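Chapter 5: Soft Things in Hard Rooms

Reading time: 5 minutes

Walk into almost any living room and your eye goes to the biggest piece first. Then watch where your hand goes - straight to a cushion! People squeeze them, sit on them, shove them behind their backs and let them slide to the floor, and all of that tells us how a chair is really used.

In this chapter we look at tub chairs, those lovely rounded seats with a back that curves around you. A deep seat invites you to sink in, but shorter sitters may need a cushion behind them to keep their feet on the ground. Color matters too. Light grey over brown is a calm pairing, and a touch of pink wakes it up.

Before you read on, take every cushion off one chair at home, sit for a while, and put them back one at a time. Write down which one you'd miss.
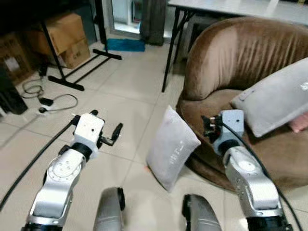

Ji tried this with the old chair at home in Osville and wrote back that one cushion was plenty, and the other had only ever been something to move before sitting down.

© Standier. Contact us | Back to top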